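Robots de ménage : Granon fait le tri entre les démos et le boulot

Par la rédaction - mis à jour samedi

Ranger un frigo. Plier un torchon. Remettre trois boîtes sur une étagère sans en faire tomber une quatrième. Voilà le genre de tâches sur lesquelles butent encore les machines, à en croire le bilan publié en janvier par Granon, le petit bureau d'études qui suit le secteur pour des enseignes de distribution et des bailleurs.

Le document est court, plutôt sec. Il porte sur 17 tâches, moitié cuisine et entretien, moitié réserve de magasin, confiées à deux systèmes : le bras mobile de Ratel et la base à deux bras de Felano. En tout 3 332 essais, étalés sur l'automne, dans des locaux loués exprès. Aucun des deux fabricants n'a eu le droit de toucher aux réglages une fois la série lancée. Ratel a protesté, Felano non.

Le résultat tient en peu de mots. Poser, pousser, ramasser un objet dur sur une surface dégagée - ça passe. Ouvrir un meuble, entrer dedans, en sortir quelque chose - ça passe une fois sur deux, selon le meuble. Le textile, presque rien. Le torchon est resté en boule dans la grande majorité des essais, et la housse de couette a été retirée du protocole au bout d'une semaine.

« On nous demande toujours si la machine sait faire. La bonne question c'est combien de fois d'affilée elle sait le faire », résume Evangelia Karras, qui a dirigé les essais. Elle avait fixé le seuil à 100 réussites de suite pour parler d'une tâche acquise. Deux tâches y arrivent : déposer des bouteilles fermées dans un bac, et débarrasser une table de gobelets en plastique. C'est tout pour l'instant.

Le froid, gros morceau

Les réfrigérateurs ont occupé une bonne part des essais. Raison simple, les clients en parlent tout le temps. Les bailleurs de résidences seniors voudraient qu'on vérifie et qu'on vide les bacs. Les supérettes voudraient qu'on regarnisse les vitrines la nuit.

Or un frigo cumule les ennuis. La porte d'abord : le joint colle, il faut tirer franchement puis relâcher d'un coup, sinon tout le meuble avance avec. Ensuite les parois claires, qui renvoient la lumière et brouillent les capteurs de distance. Les clayettes en fil, où la pince se coince. Et un volume étroit, où le poignet du robot n'a pas la place de pivoter.

Sur les petits modèles, type chambre d'étudiant, c'est pire. Le bras de Ratel passe mais doit ressortir entièrement pour changer d'angle. Celui de Felano est plus fin, il se débrouille mieux, sauf quand l'objet est couché au fond. Un légume allongé, une saucisse sous vide, un tube : la pince arrive par le dessus, tape contre le haut du meuble, recule. Evangelia Karras parle de « la position la plus bête du monde », celle qu'un enfant de quatre ans règle en glissant la main à plat.

Les équipes comptent sur les données pour s'en sortir. Des opérateurs refont le geste à la main, pince au poing, des journées entières, et le système apprend sur ces enregistrements. Nurmi, qui fournit ce genre de séries à plusieurs constructeurs, assure que 300 démonstrations bien variées suffisent pour un geste simple. Granon est plus prudent : ça marche dans la pièce ou l'on a enregistré, beaucoup moins dans celle d'à côté. Changer l'éclairage ou la hauteur du meuble a suffit à faire chuter les scores.

Côté magasin, un peu mieux

En réserve, le tableau est moins sombre. Les cartons ont des tailles connues, les allées sont droites, et un employé peut toujours remettre la machine d'aplomb. La mise en bac et le tri des retours donnent des résultats corrects, à condition d'accepter la lenteur. Très lent, même. Le rapport ne donne pas de cadence comparée avec un humain - le bureau dit ne pas vouloir qu'un chiffre isolé se promène dans les plaquettes commerciales.

La mise en rayon proprement dite reste difficile. Facer des pots, tourner une étiquette vers le client, glisser le produit neuf derrière l'ancien : à chaque fois il faut deux gestes coordonnés et une idée de ce qu'on cherche à obtenir. Felano tient la route sur les conserves. Sur les sachets souples, non. Ratel a préféré ne pas présenter sa machine sur cet exercice.

Reste la question de qui surveille. Pendant les essais, un opérateur se tenait à portée du bouton d'arrêt, et il est intervenu souvent, surtout le soir quand les batteries faiblissaient et que les mouvements devenaient hésitants. Pour un particulier, cela veut dire un robot qu'on ne laisse pas seul. Pour un commerce, un salarié mobilisé. Les deux fabricants répondent que la supervision à distance réglera le problème, une personne pour plusieurs machines. Granon n'a pas testé.

Les réactions

Felano a publié un communiqué poli, saluant « une méthode exigeante » et promettant une nouvelle pince au printemps. Doigts plus souples, profil abaissé, de quoi travailler au ras d'une surface. Ratel conteste le choix des tâches, trop domestiques à son goût, et rappelle que son bras est vendu d'abord aux ateliers. L'entreprise demande que la prochaine série comporte du vissage et de l'emballage. Nurmi n'a pas souhaité commenter la remarque sur ses données mais confirme préparer une collecte dans des logements occupés, avec du vrai désordre.

Pour les bailleurs qui ont payé une partie de l'étude, la prudence domine. L'un d'eux, gestionnaire de trois résidences, avait prévu une phase pilote à l'été. Elle est repoussée, sans date. Il garde en revanche l'idée d'un robot limité au transport de linge dans les couloirs, où il n'y a rien à saisir ni à ouvrir.

Les supérettes, elles, attendent la suite. Un réseau régional s'est dit prêt à tenter la mise en bac dans un dépôt, fermé au public, de nuit. Contrat court, résiliable.

Une deuxième campagne est annoncée par Granon, avec moins de tâches et plus de lieux. Le torchon y reste. La housse de couette aussi fait son retour, à la demande des bailleurs. Le protocole devrait être envoyé aux fabricants avant l'ouverture des inscriptions, et cette fois les réglages seront permis entre deux séries, pas pendant. Evangelia Karras voudrait aussi ajouter un essai en continu sur une journée complète, sans choisir les bons moments. Enchaîner, en somme : ouvrir, prendre, fermer, poser, recommencer, avec les erreurs qui s'additionnent.

Le bilan complet est consultable sur demande auprès du bureau. Les vidéos des essais ne sont pas diffusées pour l'instant.

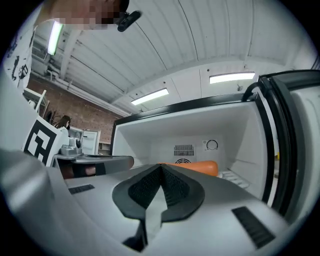 Peut-on acheter dès maintenant un robot qui range la cuisine tout seul ?

D'après le bilan de Granon, aucun des deux systèmes testés n'en est là : ils débarrassent des gobelets et déposent des bouteilles fermées dans un bac de façon fiable, le reste demande encore quelqu'un à côté.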